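Law and Development, Session 6
Land Titles and Credit: Does Paper Make People Richer?
Handout for Mon 26 June

Before you start

Read the Bergeron chapter first, then the reply by Thư Diệp. If you only have time for one, read the reply. Bergeron is more fun but he leaves out most of what we will argue over.

The claim

Poor households often live on land they hold by custom, by a verbal deal or by simply having been there a long time. They can use the land but can't pledge it. A bank won't lend against a plot that the state doesn't admit exists. So give them a title, the argument goes, and the plot becomes collateral. Credit follows, then small businesses, then growth.

I taught this version for years with a straight face. It is tidy, it flatters lawyers, and it can be put on one slide. All three should make you suspicious.

Break the claim into its steps, because each one can fail alone:
a title is issued;
the holder and the neighbors both believe in it;
a lender will accept it;
the holder wants a loan at the price offered;
the money goes into something that earns more than the loan costs.

Most of the cheerful studies measure the first step and report the last.

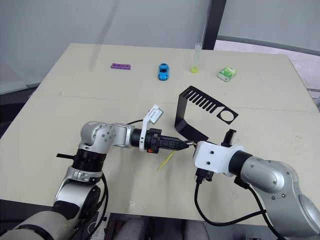
Fig. 1. Two robot arms reaching in over a tabletop.

The Plorkuldale program

Bergeron's main case. The district surveyed its hill parcels and handed out titles for a fee of 50 crowns, with a map attached. Bergeron compares titled households with untitled ones and finds that the titled ones had better roofs, more schooling and more debt. He treats all three as results.

Look at who got the titles. Households had to apply, pay the fee and turn up at the registry in December, when the hill road is at its worst. Who does that? People with cash, a mule or a cousin in town. They may well have had the better roofs already. Bergeron gives one footnote to this and says the groups were "broadly alike." He doesn't say in what.

The sample is 500 households, of which 400 held titles. That leaves a thin comparison group, and the untitled families are bunched in two upper valleys where nearly everything is different – soil, water, distance to market. I would not hang a policy on it.

What did the lenders do? Diệp went and asked. The only bank in the district kept lending on salary slips, as before. Its manager told her that taking a house from a widow in front of the whole street would cost more than the loan. A title is only good collateral if somebody is ready to foreclose on it, and the courts there had not ordered a single sale. 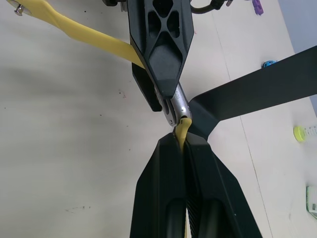
The Stiramley comparison

A better design, though I have complaints here too. In Stiramley the surveyors worked outward from the river and ran out of money partway. The line where they stopped had nothing to do with how rich anyone was, or so we are told. (Mervin Bouchard's paper has the survey map. Check whether the line bends around the larger farms. I think it does, a little.)

Bouchard finds almost no change in borrowing. He does find that titled families spent less time guarding their plots and more time at paid work. Keep those apart in your notes. The second result is about security, and it may be real even if the credit story is dead.

He also finds that disputes went up in the first years. Registering land means writing down one name, and in Stiramley one field could have a grower, a grazer and an aunt with rights to the walnut trees. The form had a single line. Guess whose name went on it.

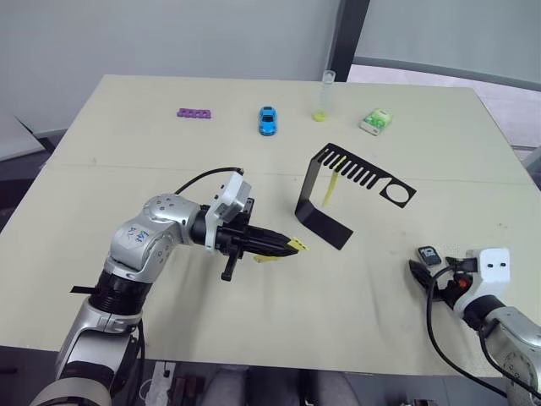 Fig. 2. Tabletop with a robot arm at each side, gray wall at the far edge.

What a fair reader can say

Titles can help where people truly fear being thrown out. They do little for credit where lenders never cared about land in the first place. They can hurt those with weaker claims, mostly women and seasonal users, when the form has no room for them. Ristura tried joint names on the title and I have seen good things said about it, all of them by the ministry that ran it.

For discussion

Which of the five steps does Bergeron test, and which does he assume?

Suppose Plorkuldale had charged nothing instead of 50. Would you trust the comparison more?

Is a rise in lawsuits after titling a cost, or old quarrels coming out into the open? What evidence would tell you?

Draft a registry form for the Stiramley field. Keep it to one page. You will find out why the original had a single line.

Reading for next time: Diệp, second half, skip the appendix on survey methods unless you like that sort of thing.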